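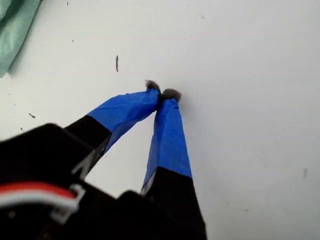
I have folded T-shirts the same bad way since I was in college. Sleeves back, fold in half, fold in half again, put it on the pile. The pile leans, the shirts at the bottom get forgotten, and by August I am wearing the same four from the top.

Last month I finally emptied the drawer onto the bed and started over. My neighbor Rahel Schnyder used to work the floor at a clothing store, and she gave me the short version of how they did it there. I have been using it since, with a couple of changes.

The first thing is the surface. I used to fold on the bed, and a bed is too soft. The shirt sinks and the edges wander. A table is much better. It should be clear enough that you can lay the whole shirt out with both sleeves open. I wipe mine down first because I eat at it.

Then you lay the shirt down and get it flat before you fold anything. Pick up a corner, pull it out to where it should be, and let go. I do the hem first, then the sleeves, then the shoulders. I pinch the fabric close to the edge, just a little of it. If you grab a whole handful you put new creases in while you are trying to get the old ones out.

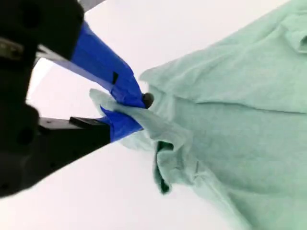

Cotton knit is forgiving about this. You can run your palm over it and most of the small wrinkles go away. The heathered shirts are the easiest ones I own, and they also hide whatever you miss. The thin white undershirts are the worst. I quit being careful with those and just roll them.

I also go over the table for fuzz while I am there. Knits shed, especially the newer ones, and a dark bit of lint will show up on a pale shirt every time. A damp paper towel picks it up fine.

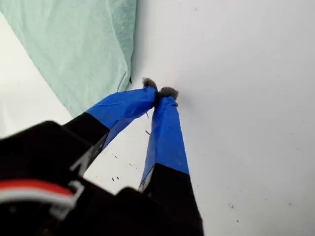 Blue tape and gray fuzzy tips over the white surface.

Now the folding. One side comes in first, sleeve and all, so that you get a long panel running down from the shoulder. The sleeve usually bunches a bit at the end. Straighten it before you do the other side, or you will have a lump in the middle of the finished shirt. Rahel folds the sleeve back on itself so it stays inside the panel. I skip that on short sleeves and do it on long ones.

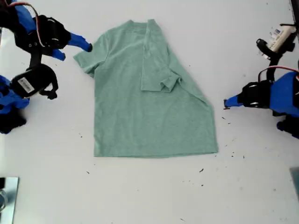 The other side comes in the same way. Check that the two long edges run parallel, then bring the hem up toward the collar, once for a deep drawer and twice for a shallow one. Mine is shallow. Folded twice, the shirts stand up on their edges in a row, and I can see all of them when I open it.

The whole drawer took me most of an evening, mainly because I kept stopping to decide whether to keep things. I got rid of 8 shirts. Two were rags already, and the rest I had not worn in years. The gray one with the stretched collar stayed, for painting.

I still have the sweaters to do. They are on the closet shelf in the old style of pile, and I have not decided if they should be folded the same way or laid flat.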